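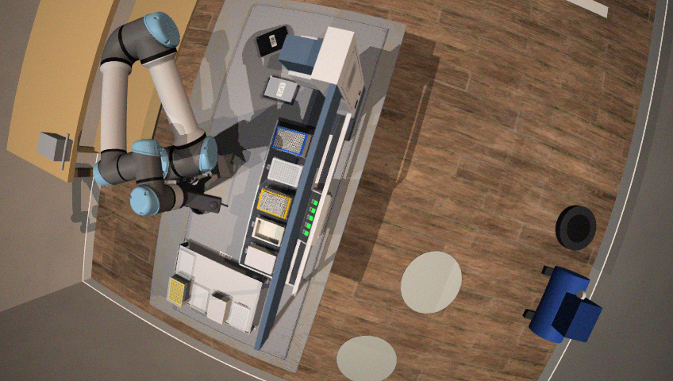 By Keegan Gilchrist, project student
Project report, second term

Rules for a robot arm that moves plates: what we wrote and what we changed

1. Why this project

When I joined the project in February, the simulated workcell was already built. The arm could reach the workstation, the labware was placed on the deck, and the moves ran from start to end most of the time. What was missing was a set of written rules. Each student had own habits, and when a run went wrong it was difficult to say if the program was bad or if the person had prepared it badly.

My task was to write a short code of practice for plate handling and to test it in the simulator before anybody uses it on a real bench. My supervisor asked for a text that a new student can read in one sitting. The first draft had fourteen pages, so I failed this in the beginning.

2. Where the rules come from

I started from three sources. The first was the general safety literature on industrial robots, which is mostly written for people who stand near the arm. Much of it does not apply in a simulation, but I kept the parts on speed, stopping and marked zones, so that the habits are right when the work moves to the real room. The second was the house manual of the Petley teaching lab, which covers deck layout. The third was our own log of failed runs, called the Kisavell log after the folder where it is kept.

The log was the most useful. It had 2457 entries at the time I read it, and 638 of them were marked as failed. I read all the failed ones. Many had a comment of one word only, such as "plate" or "again", and those I could not use.

3. The rules

The present version has these rules, in the order in which they are checked.

Rule 1. The deck layout is written in a file before the run, and the file has a version number. A rack, a plate and a reservoir are never exchanged without a new version.

Rule 2. Every position is named from the deck, not from the view of the person or of the camera. Orientation is given by the corner marked A1.

Rule 3. The arm approaches a plate from above at reduced speed, and the fingers are opened fully before the last part of the descent.

Rule 4. Tall items do not stand between the arm and the plate it has to take, unless the path was planned over them.

Rule 5. After any collision warning the run is stopped and saved. It is not permitted to delete the warning and continue.

Rule 6. The person who starts the run writes the comment, in a full sentence. 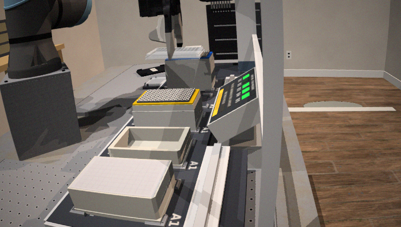
Odwood Laboratory Automation Group - Student Projects

4. Remarks on single rules

Rule 2 caused the most discussion. On our deck the A1 labels are printed beside the positions, and from some camera views they are read sideways. Two students had described the same row in opposite order, and both were correct from their own screen. Since we name from the deck this has not come back.

Rule 3 is about the moment when a finger of the gripper comes down to the plate. A rack with a coloured rim is easy to recognise, but a thin translucent plate on top of a taller box is hard to judge by eye, and in the simulator one is tempted to trust the picture. I therefore ask that the height is taken from the layout file and compared with the contact value. The picture is used only as a second check.

Rule 4 was weaker in the first draft. It said that tall items "should be avoided", and people read this as advice. I learned to write "do not" where I mean it.

5. Test of the rules

We made 721 simulated runs under the new rules, with the same set of tasks as before. I compared the comments and the saved warnings with the older log. Collision warnings near the tall items became rare. Wrong orientation still happened, nearly always when somebody copied an old layout file and forgot the version number.

I must be careful here. The students who made the runs knew that I would read their comments, and this alone can make people work better. A fair test needs a group that has not met me.

6. What remains open

The rules say nothing yet on lighting. Strong shadows fall over the deck in our simulated room, and the vision module sometimes takes the edge of a shadow for the edge of a plate. At Lockyer, where the real bench will stand, the light comes from the ceiling and the shadows will be different.

I also did not treat the case of two people changing the layout at the same time. For now we use a simple lock on the file - it works, but it depends on people remembering to release it.

The rules and the reading notes on the failed runs are in the group folder. Corrections are welcome, especially to Rule 5, where the wording for a stop during a descent is still not clear enough.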